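Cleaner wanted, early mornings, Khunthong Gym

We are looking for a person who sees a treadmill and thinks first of the lint. Most of our members see a treadmill and think about going home, so there is no overlap and you will have the place to yourself.

The job is four mornings a week, finished before the doors open. You would wipe down the machines, mop the changing rooms, empty the bins and return the dumbbells to the rack, where in theory they already are. There are 14 treadmills. Belts are done by hand with a cloth, then the rails and covers, which are glossy and hold a grudge against fingerprints.
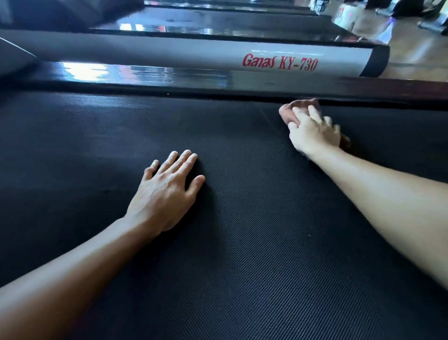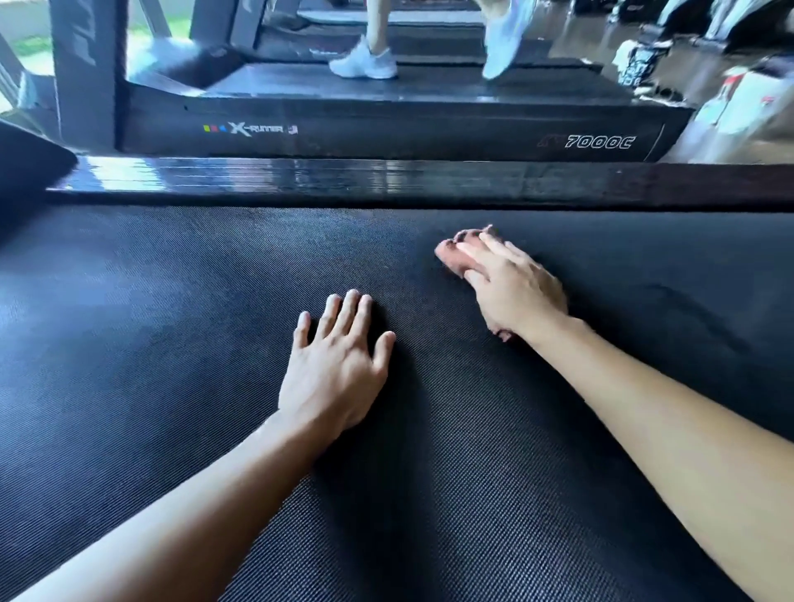
Expect to spend a fair part of the shift bent over or on your knees. Lamai Phuthong, who did this for years and now runs the front desk, recommends a kneeling pad and a podcast you don't mind losing track of. She will train you for the first week. Machines get switched off at the wall before anyone touches a belt, and she is not relaxed about this.

No experience needed. You do need to be awake at that hour and able to lift a full mop bucket. Pay is $400 a week, plus a free membership, which you are under no obligation to use. Cloths, gloves and cleaner are supplied. Please don't bring your own lemon spray. We had lemon spray in August.

To apply, send a few lines about yourself to Rhodri Samuel or leave a note at the desk. A resume is fine but a phone number is better. Start date is flexible, within reason, and the lint is already here.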